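1/
Spent most of Tuesday evening reading furniture listings because we need a sideboard, and I have come out of it trusting nothing. Long thread. Mostly complaints about words.

2/
The word that set me off was "cherry." I opened eleven listings with cherry in the title and read each one down to the bottom, including the gray type. Two of them said what tree was involved. One of those two was rubberwood.

3/
"Cherry" in a listing can be a species, a stain, a printed pattern on paper, or a mood. Sellers use the same word in the same spot for all four and leave you to work it out. Funny how the confusion always runs in the expensive direction. I have yet to see real cherry advertised as rubberwood.

4/
And you can't settle it from a photo. Anyone who tells you they can name the wood from a phone picture is guessing with confidence. Color tells you what somebody wiped on it. Reddish brown with some nice dark figure in the middle of the door? Could be a few different things under there and I wouldn't bet lunch on any of them.
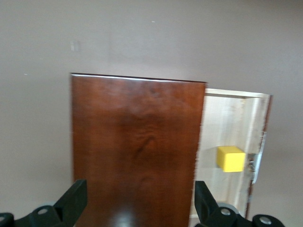

5/
Next word: "solid." Read it slowly every time. "Solid wood" and "solid wood construction" and "made with solid wood" are three different promises and the last one is hardly a promise at all. A sandwich made with butter is not a block of butter.

6/
Clidbridge has a sideboard right now called "solid wood and veneer." Fine, which parts? I wrote to ask. The reply said the piece is "crafted from a thoughtful combination of materials." I asked again. The second reply thanked me for my interest in the thoughtful combination.

7/
Before the veneer people come for me: veneer is fine. Veneer can be lovely. There's very old furniture with veneer on it that has outlived everyone who ever dusted it. My quarrel is with a listing that's embarrassed by it and hides the word under the shipping dimensions.

8/
"Hardwood" is the sneaky one. It sounds like a strength rating. It's a botanical category, and balsa is in it. Yes, the model airplane stuff. You could build a sideboard out of balsa, call it hardwood, and be telling the truth right up until someone set down a casserole.

9/
"Heirloom quality." According to whom? The heirs haven't been consulted. Mine are nine words into asking for the TV remote and have no opinion on joinery.

10/
I'd like one store to say how the drawers are put together, with a photo of the corner. One photo! They'll give you 8 shots of a bowl of lemons on top of the thing, and a folded linen napkin, and a woman laughing near it, and no drawer corner.

11/
My neighbor Hamidreza Bahrami used to sell furniture on a floor and I asked him what "artisan finish" meant back then. He thought about it for a while and said it meant the pieces didn't match each other. He wasn't joking, as far as I could tell.

12/
"Hand-finished" is in the same drawer. A person touched it at the end. Most things I own have been hand-finished in this sense, including the cereal.

13/
Then there are the reviews. Sort by newest and you get "just arrived, obsessed, five stars," written by somebody still holding the Allen key. What I want is the review from the third winter, when the heat's been running and the door has started to rub. Those people don't write in. They've moved on, or they've sanded the door.

14/
Which brings me to wood movement, which the listings treat as a rare medical condition. Wide boards swell and shrink with the humidity. Everybody who builds the stuff knows. The care card says "slight natural variation may occur" and then the warranty excludes natural variation. Go read yours.

15/
Speaking of care cards. The one that came with our Clulus bookcase tells you to use only Pastum wax. I looked for what's in Pastum. The tin says "a proprietary blend of nourishing waxes."

16/
Nourishing! The tree has been dead for some time. You aren't feeding it. Wax sits on top and makes it look nice and a little harder to mark with a glass, and I've no objection to either of those, but please stop telling me the bookcase is thirsty.

17/
I tried it anyway, because I'd already bought the tin. Half the top shelf with Pastum, half with the plain paste wax from the hardware store. Waited until the weekend and asked everyone in the house which side was which. We have no winner to announce.

18/
Small sample, I know. Somebody's going to tell me I applied it wrong. Possibly! The instructions say "a small amount" and then "generously" two lines later.

19/
On to price, since people keep asking whether spending more fixes it. I don't think it reliably does. Past a certain point the extra money seems to be going to the lemons.

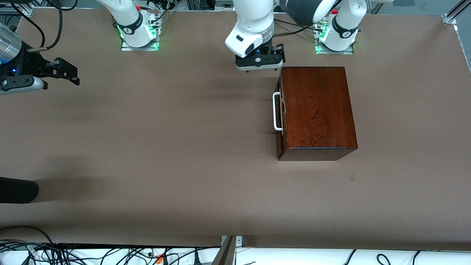 The other thing you pay for is delivery by men who will carry it up the stairs, and I'll defend that cost to anyone. Our stairs have a turn in them. I've been the man on the bottom.

20/
I took the whole mess to Ehab El-Sayed at Fahmy, the repair shop where we had the kitchen chairs reglued in November. I asked him what a regular person should look at. I was hoping for a secret. He said pull the drawer out and turn it over.

21/
So, pull the drawer out and turn it over. Look at the raw side nobody stained. Look at the back panel too. His view is that makers dress up whatever faces the room, and you learn more from the parts that face the wall. It's a bit inconvenient for anyone shopping on a phone on the couch, as I was.

22/
He also said he spends more of his week on hinges and screws that have pulled out than on anything wrong with the wood itself. A screw gets overtightened once, chews up its hole, and then somebody puts in a longer screw. Then a longer one.

23/
I asked if real cherry was worth hunting for. He asked what I was going to keep in it. Tablecloths and the good batteries, I said. He didn't answer the cherry question after that.

24/
To be fair to cherry (the real kind), it does darken as it ages and people love it for that. But the listings have noticed, so now things with a stain on them also "develop a rich patina over time." The stain on our old coffee table did develop something over time. It was a pale rectangle where the magazines weren't moving. Or the reverse, I forget which way it went.

25/
Several replies saying "just buy used." Sure, I like used. Used listings have their own dialect though. "Mid-century" means brown with legs. "Farmhouse" means somebody painted it. "Needs a little love" means bring a truck and a friend who owes you.

26/
And "they don't make them like this anymore" needs a rest. They made plenty of junk back then too. It fell apart and went to the dump, and what you see at the estate sale is the stuff that didn't. You'd think highly of any decade if you only met the survivors.

27/
My grandmother had a dresser from this golden age and you had to hit the third drawer with the side of your fist. We all learned it as kids. I'm sure there's a listing somewhere calling it "a piece with character."

28/
A few of you asked what I'd want a listing to say. Name of the tree. Which parts are that tree and which parts aren't. What the stain is called, kept well away from the name of the tree. How the drawers are joined. Weight. I'd take just the first one.

29/
Weight, by the way, is underrated and almost always missing. I don't think heavy means good, since particleboard weighs plenty. I just want to know before the turn in the stairs.

30/
Somebody from a furniture store has shown up in the replies to say customers don't want this much detail. Maybe. But you do print the story of the founder's walk on the beach, so I don't think the problem is room on the page.

31/
Same person says "cherry" is "universally understood to be a color." Then put it under color. There's a little menu for it and everything.

32/
Update for the two of you following this for the sideboard: no sideboard. We measured the wall again and I had it 7 inches too long the first time, so everything I saved is wrong anyway. Starting over this weekend, in person, turning over drawers in front of the staff.

33/
Muting this now. If you have a photo of a drawer corner, send it, I'll look at those all night.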